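Search this wiki Go

Workspace preparation (bimanual tabletop manipulation)

Workspace preparation is the set of practices used to arrange a table, its objects and the cabling of a two-armed robot before a recorded or supervised manipulation task. The term is used mainly in operating procedures for teleoperated and learned manipulation, where small differences in layout can affect both safety and the value of the recorded data. It is distinct from cell commissioning, which covers guarding, emergency stops and the risk assessment of the installation as a whole.

Background

Early written procedures treated the table as part of the fixture and gave little attention to loose items. The Dastley guideline, drafted by Leonie Schwaiger and Luuk Brouwer and last revised on 2020-03-10, was among the first to give object layout its own section. It was based on a review of 711 task logs, of which 54 recorded a stop caused by a cable or by an object outside the planned set. The later Plita handbook adopts most of the same wording but is stricter on cable slack.

Object layout

Objects are divided into task objects and standing objects. Task objects are those the arms are expected to grasp or move. Standing objects, such as a tool cup or a stack of plates, remain in place and serve as obstacles or visual context. Tall standing objects are normally placed at the far side of the table, so that a forearm does not have to pass over them. Eyewear, pens and other thin items need a clear approach for at least one fingertip and are not to be covered by a second object at the start of a task.
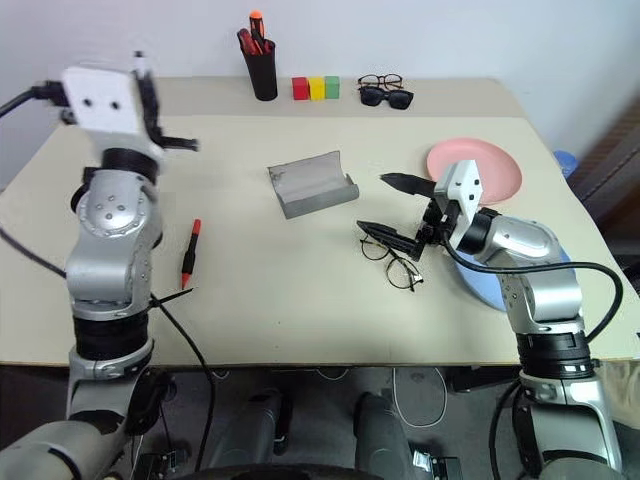

Cable management

Gripper cables are checked with both arms at the limits of the planned motion. The Dastley text allows a free loop at the wrist, provided that it cannot reach the fingers or sweep a task object off the table. Cables crossing the table edge are treated as a separate item on the checklist – the Plita handbook requires a clip within 3 cm of the crossing point. Inspection is repeated after every 1,000 grasp cycles and after any change of gripper.

Records

A layout record lists the task objects, the standing objects and the starting pose of each arm. Vija Vasiliauskas proposed that the record also name the person who approved the layout, and this was added to the Plita handbook in November of the same year.

Criticism

Gyula Vida has argued that fixed layout rules produce data that is too uniform for training general policies. Hajdu, a procedure derived from the Dastley guideline, permits random placement inside a marked area but leaves the cable rules unchanged.

See also

Cable dress pack
End effector
Teleoperation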